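Fustovine Workshop Group
Minutes of general meeting, 2025-03-15
Held at the Willems building, upstairs room

Chair: Gerrit Prins
Minutes: Sachiko Sasaki
Present: 18 members, as per the sign-in sheet. Quorum met.

1. Previous minutes

Accepted without change.

2. Simulated kitchen, gripper view

Shown on the wall screen during item 3. Both views are from the simulator.
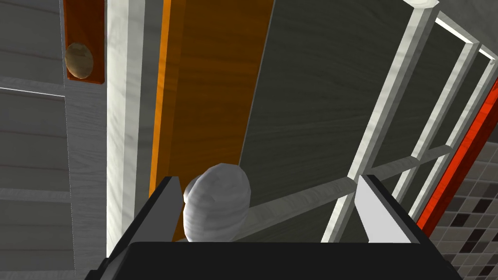
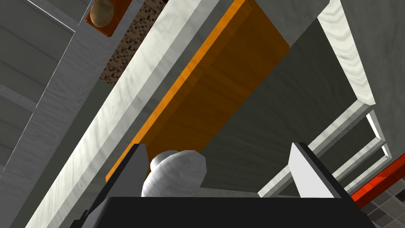 3. Demonstration by Ustora

3.1 Ustora presented its kitchen simulator, which is used to practise gripper work before any hardware is switched on. The session ran for 40 minutes with questions.

3.2 The presenter drew attention to the rounded white object near the left finger. In both views the fingers are open and the object is not held. Discussion was confined to the approach, as grasping was covered separately in the written notes.

3.3 G. Prins asked whether the steep angle of the cabinets in the second view was a fault in the model. The presenter replied that the view moves with the gripper, so the room tilts when the wrist does. Members found this hard to follow at first and asked for a fixed view to be shown beside it next time.

3.4 A member asked how surface finishes are chosen. Colours and textures are drawn from a library and can be changed between runs – the marble and wood grain have no bearing on how the cabinets behave. Friction and weight are set separately.

3.5 S. Sasaki asked how many runs were behind the current version. The presenter gave a figure of 1,476 for the kitchen set. No success rate was given. Ustora will supply one in writing, with the definition of success it uses.

3.6 There was some disagreement about whether simulated work is of use to members who mainly build fixtures. The chair noted the point and moved on.

Action: S. Sasaki to obtain the written figures from Ustora and circulate them.
Action: G. Prins to ask for a fixed view at the next demonstration.

4. Open day, October

4.1 The open day will again use the ground floor. Last year's count at the door was 81. The same floor plan will be used, with the screen moved away from the west windows because of glare.

4.2 Ustora has offered to bring the simulator. Visitors would be able to steer the gripper themselves with a hand controller. Agreed in principle, subject to item 3.5.

4.3 Brostel has quoted for hire of a larger screen and a second computer. The total, with delivery, is about $4,000. Several members thought this too high for a single day. A motion to accept the quote was moved and lost. The chair will ask for a price without the second computer.

4.4 Power: the two circuits on the north wall are to be kept for the computers. The kettle goes on the hallway circuit.

Action: G. Prins to get a revised quote from Brostel.

5. Other business

5.1 The upstairs projector takes several minutes to recognise a laptop. Members presenting are asked to connect before the meeting opens.

5.2 The label printer is out of tape. Carried over from the previous meeting.

5.3 Key to the side door: two copies are still out. Please return them to S. Sasaki.

6. Close

Meeting closed at 4:10 pm. The date of the next meeting will be sent by email.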